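Visit to the Erkell Ceramics Works

Members of the Regional Trade Council visited the Erkell tableware works on Friday as part of the June program. Nighat Rizvi, head of production, received the group at the main gate.

The tour began in the clay store and continued to the casting hall, where the plant turns out 2000 pieces a day. Glazing takes place in a separate building completed last year.

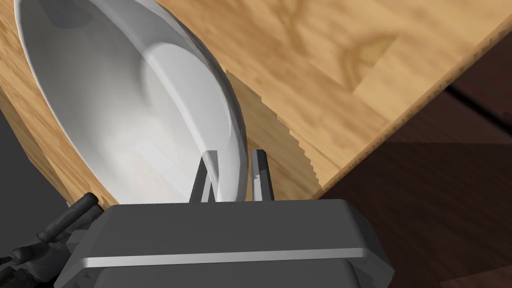 Discussion then turned to energy costs. Thomas Orlandini of Ferri, which supplies the kilns, explained the new firing schedule and its effect on gas use. The works employs 200 people, many of them trained on site.

The Council thanks Erkell for its welcome. Members who wish to receive the presentation may request a copy from the office.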